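KOMITIA OPENS THE WINTER SEASON AT FLESTON

13 Dec 2020

Our winter season of family films starts at the Fleston Picture Room with Komitia, a drama set in a small farming town where two half-brothers inherit a bus company that neither of them wants. The older one has been driving the school route since he left home. The younger has not been back since the funeral of their mother, and comes only to sign the papers. He ends up behind the wheel when the other driver falls ill.
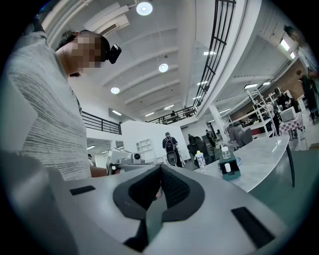 The film runs a little long in the middle, where the question of the debts is gone over more than once, but the bus scenes are very good. Most of them were shot on the real road in September, with local children as the passengers. The two leads are well matched and the quarrel in the depot is the best thing either of them has done. Parents should know that there is some swearing and one upsetting scene at a hospital. We would say it suits children of ten and over.

Komitia was made by Tiltine, a small company whose first feature, Doležal, we showed last winter. That one drew more than 700 people over its run, a good figure for a subtitled film in this town. 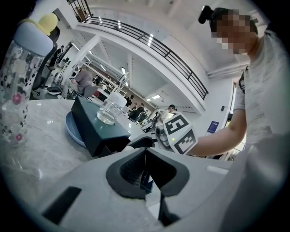

Tiltine works with a small crew and keeps its budgets low, and it shows in a good way. Rooms look lived in and people wear ordinary clothes. The younger brother spends half the film in a plain light grey T-shirt with a backpack strap over one shoulder, much like the person leaning in on the right here, and no one in the story remarks on it. The older brother has one good jacket and saves it for the solicitor. Small things like this tell you more about the pair than the dialogue does.

Doors open 20 minutes before each showing. The room holds 50 at present, so please book ahead and sit where you are shown. Tickets are on sale at the front desk or through the Fleston website, and members can bring one guest at the member price. The showing on the last Saturday has subtitles for the hard of hearing.

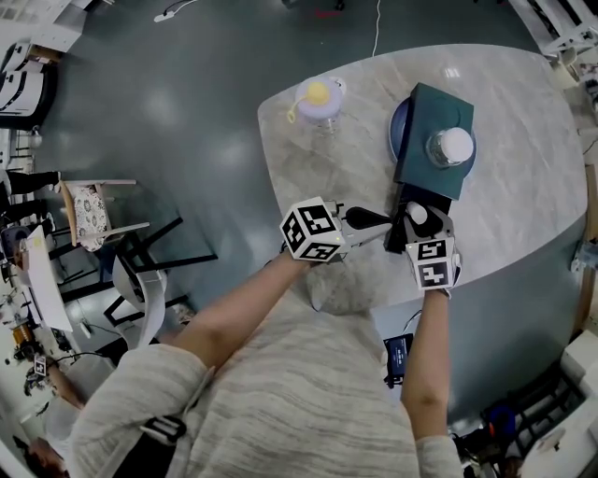
Two hand-held grippers meet at the edge of a dark teal panel.

Doležal returns for 3 afternoon showings after the new year. Booking for those opens with the next newsletter.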